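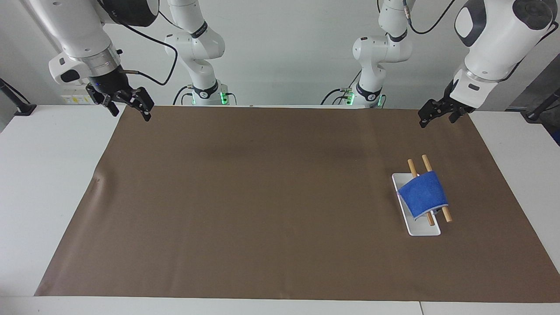 The work table with its brown mat and small white tray.

News > Local > Workshops
2 min read

Plovport's craft hall has changed how its shared tables are laid out. Each white table now gets a large brown mat, and small parts go in a white tray so they don't roll off onto the floor.

The new layout covers all 13 tables in the hall, which is open until 4 p.m. Cloths, dowels and trays are kept on the shelf by the door – users are asked to put them back there when they finish. The mats stay on the tables overnight.

Tetik, the shop across the street, supplied the mats at cost. Rosario Caruso, who runs the hall, said the old table covers had worn through and were hard to wipe down. A second set of trays is due in December.

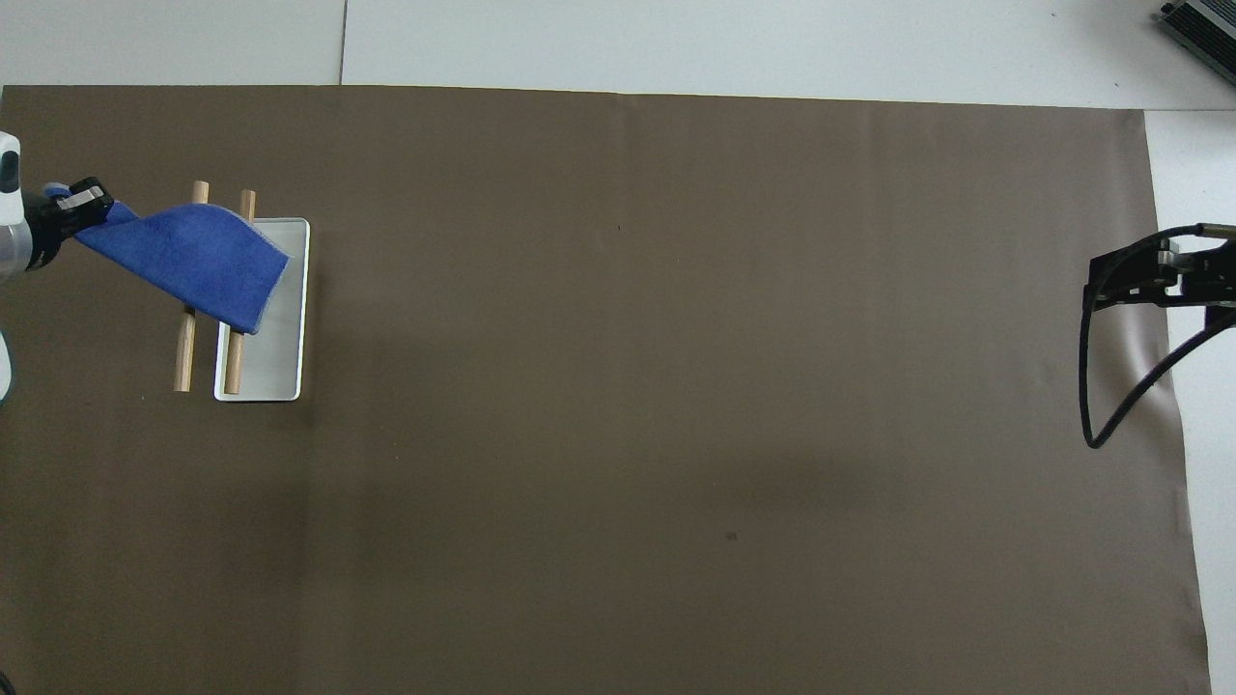 Ginevra Gentile said she liked the mats but wanted a deeper tray, as short dowels still roll out of the ones she has used. She also asked for more cloths, saying two per table would save people walking back to the shelf in the middle of a job.

Caruso said the hall would look at both requests.

127 shares | 4 comments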